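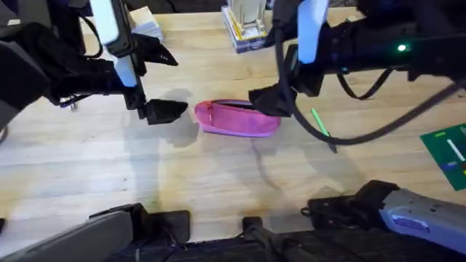

January, pouch task, second morning

Teleop on the Gruklow pair, me driving. Goal for the pink pouch: left gripper holds the zipper end, right gripper steadies the other, zip open, pen in, zip shut. A child does this while talking about dinosaurs. I need total silence and a snack.

Started the day at episode 2361. Left arm keeps arriving a little high over the pouch and I correct at the last moment, so every demo now contains my flinch. The policy will learn the flinch beautifully. Kamlesh Dhillon says to slow the approach and leave the wrist alone until the fingers are down. Tried it, looks better on replay, feels like parking a bus.

Zipper pull: it dangles, and fabric bunches under the fingers if I squeeze first and think second. Kept 5 clean episodes before coffee, tossed 5. One of the tossed ones was fine until I sneezed on the leader arm.

Right arm cable hangs low enough to cross the pen. Want it clipped up before the next block or we'll be teaching cable avoidance, free of charge. Kamlesh has the clips. Kamlesh has had the clips since Parnen.

Dendia logger dropped the gripper channel on 244, found that while scrubbing old runs. Marked bad, didn't delete.

To do:
- re-zero left wrist
- vary pouch angle, I keep putting it down straight like a place setting
- ask Hamel if half-zipped counts as success (I vote yes, I am biased)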